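Household waste sorting

Household waste sorting is the separation of trash at home into groups that can be recycled, composted or thrown away. The most common groups are paper, glass, metal and plastic.
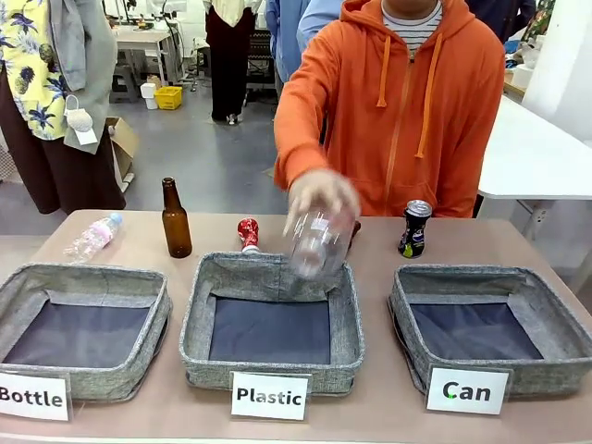 A clear plastic bottle held over a fabric basket.

Rules differ from town to town. In Noltside, homes were given 4 bins each, and glass was picked up every 2 weeks. The service covered 2530 homes in its first year and was run by the hauling firm Thygesen.
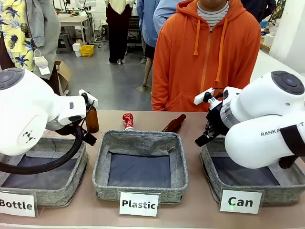 Glass is often sorted by color, as mixed colors are harder to reuse in new bottles. Lids and corks are removed first. Window glass and mirrors melt at different temperatures and are usually not accepted.

Plastics carry a number showing the type of resin. Thin bags can jam sorting equipment, and many towns ask that they be returned to stores. 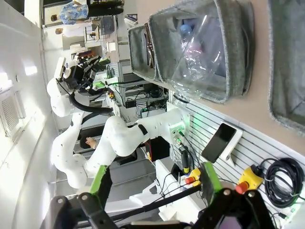
Eyvindur Mikkelsen, who studied the Noltside program, found that sorting errors were most common in September, when many new tenants moved in.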